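Cludier Rovero Key Safe, Surface Mount

Model 2489. Supplied by Trestater for residential sales, leasing and vacant property.

The Rovero is a wall-mounted key safe for agents who manage access to listed homes. It holds up to five house keys, or two keys and a garage remote no longer than 165 mm including the ring. The body is die-cast zinc with a grey powder-coated finish. The front cover slides down over the dials and protects them from rain and grit.

Access is by a four-wheel mechanical code. No battery, app or network connection is required. The code can be changed only with the door open, using the reset lever on the inside face. Record the new code before closing the door. A lost code cannot be recovered by Trestater, and the safe will have to be drilled.

Mounting

Fix to brick, concrete or solid timber framing with the four screws supplied. Plugs for masonry are included. Do not mount on weatherboard, fibre cement sheet or plasterboard without a backing plate (part Ngau 23, sold separately). Keep the safe out of direct line of sight from the street, and check strata or body corporate rules before drilling common property.

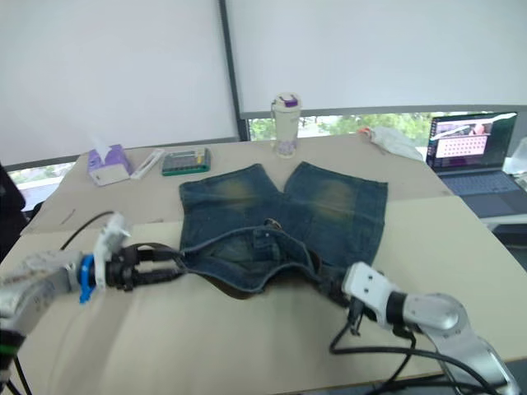
Njål Viklund writes that the dials on his first unit went stiff after a winter on a coastal listing, and that a dry graphite lubricant freed them. He adds that he now changes the code after every open inspection and keeps the old ones in the property file. Trestater recommends graphite only. Oil and silicone sprays collect dust in the wheels.

Specifications

Colour: grey
Code wheels: 4, numbered 0 to 9
Internal depth: 38 mm
Weight: 1414 g
Operating range: -20 to 60 degrees Celsius
Fixings: 4 screws, 4 masonry plugs
Warranty: 2 years, mechanical parts

The shackle version for door handles and gas meter cages is listed under portable key safes. It uses the same dials and door but has a shallower body and will not take a garage remote.

Units ordered before October were packed with the earlier instruction sheet, which shows the reset lever on the left. It is on the right in all current stock.

Page revised November 16, 2021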